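Progress report to the funder: Virier, a thriller in six episodes
Period covered: script development, second stage
Prepared by Abla Hijazi, script producer
24 November 2020

1. Status

The second stage of script development is complete except for the final polish of episode 6. Drafts of all six episodes have been delivered to the script editor. The series bible has been revised once in this period and now runs to 50 pages. The full set of scripts stands at 298 pages.

2. Changes to the story since the last report

The main plot is unchanged. Alex, a court interpreter, mistranslates a line in a closed hearing and later finds that the error was expected by someone in the room. The witness, Daher, disappears before the record can be corrected. Episodes 1 to 3 follow the search for him. Episodes 4 to 6 deal with the shipping firm Gulico and its payments to the court.

Three changes were agreed with the script editor.

Daher's disappearance has moved from the end of episode 2 to the end of episode 1. The previous draft spent too long in the hearing room, and both outside readers marked the same pages as slow.

The character of the port inspector has been merged with that of the retired policeman. The combined part carries the information about the second ship, which was formerly given in a telephone call.

The killing on the ferry now takes place off screen. Alex finds the cabin empty in episode 4 and the body is not identified until episode 5. This removes one night shoot on water and a stunt sequence from the outline budget.

3. Script notes outstanding

Episode 3 contains a gap in the timeline. Alex leaves the archive in the evening and reaches the port the same evening, although the drive has been given as five hours in episode 2. The likely remedy is to alter the line in episode 2.

Episode 5 is overlong. The reader's report recommends cutting the second interrogation. The writers would prefer to shorten it, as it is the only scene in which the judge speaks to Alex alone. A decision is needed before the polish begins.

The title is also under review. Virier is the name of the ship, and it is not spoken until episode 4. We have kept it as the working title.

4. Read-through

A table read of episodes 1 and 2 was held with a reduced cast. It produced 22 written notes, most of them on dialogue. The hearing scene plays more clearly aloud than on the page. The scene in Daher's flat does not, and has been rewritten.
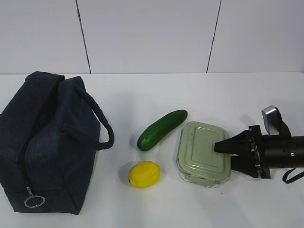 A second read, covering episodes 3 and 4, is planned for December. It will be held by video link if the present restrictions remain in force. The part of the judge will be read by a different actor, as the first is no longer available.

5. Spending

Writers' fees for the second stage have been paid in full. The legal advice on court procedure cost less than allowed for, and we ask permission to move the balance to the script editor's line. No other transfers are requested.

6. Next steps

Polish of episode 6 to be delivered after the second read. Revised outline budget to follow, reflecting the change to the ferry sequence. We request written approval of the changes in section 2 and a decision on the interrogation in episode 5 before work on the polish starts.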